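July 16, 2019

Madder again! I know, I know, I said I was done with red after the May batch, but the Musville linen came in and it's such a nice even weave that I couldn't leave it sitting on the shelf. Cut three pieces from the end of the bolt. Total dry weight 1,246 g, which is more than I usually try in the big pot, and it was crowded in there.

Scoured everything first with soda ash and a squirt of the plain soap, a long slow simmer, and the water came out the color of weak tea. (The last linen I bought, the Martinelli, barely tinted the water at all, so either it was scoured at the mill or I didn't simmer it long enough. I never wrote it down. Write it down!)

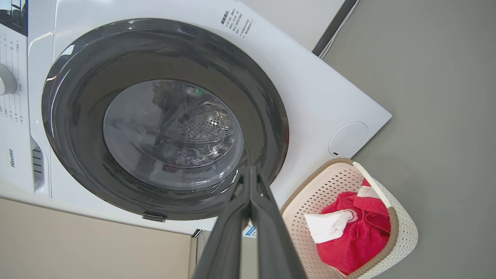
Then the mordant. Tannin first, overnight in the bucket with a plate on top, then alum the next morning. I used the gallnut powder from Birorico and it clumps like crazy if you add hot water all at once. Make a paste, then thin it. The cloth went a dull beige and smelled like a wet barn, but the alum took care of most of the smell.

Madder went in at half the weight of the cloth, ground fine, soaked since the night before. Heated it up super slowly and tried to hold it under a simmer, because last time I got distracted by the phone and ended up with brick. Brown brick. This time I stood there with the thermometer like a person with nothing else to do, and the color coming up was a real orangey red, so pretty in the pot.

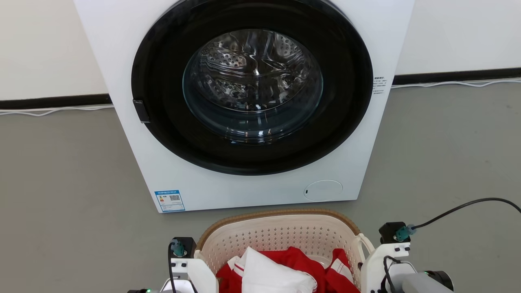
Yuto Ueda thinks I should add chalk, a spoonful to the pot, and that our tap water here is too soft to pull a proper red without it. He did the Amodeo samples that way and they are redder than mine, I'll give him that. His were on wool though, and wool is always easier, so I'm not totally sold. Splitting the next batch in two, one with chalk and one without, same cloth and same pot size.

Rinsed until I got bored, then hung all three in the shade. Piece two has a pale streak where it was folded against the side of the pot. Pieces one and three look good. Brynhildur Lykkegaard has first dibs on piece three for her cushion backs, so please don't cut into it.

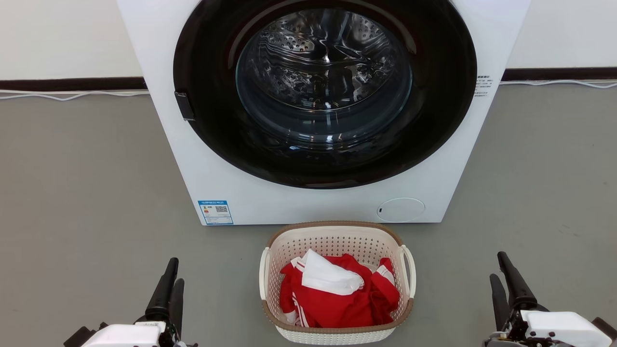 Can the leftover bath be used again? Sure, for a second round you'll get a soft coral, and I've had a peachy pink out of a third one. Strain the roots out and keep it in the lidded bucket, and use it this week before it turns.

To do: more alum, new thermometer battery, cut the chalk test strips. Ask Yuto which chalk he used.

8 comments
722 shares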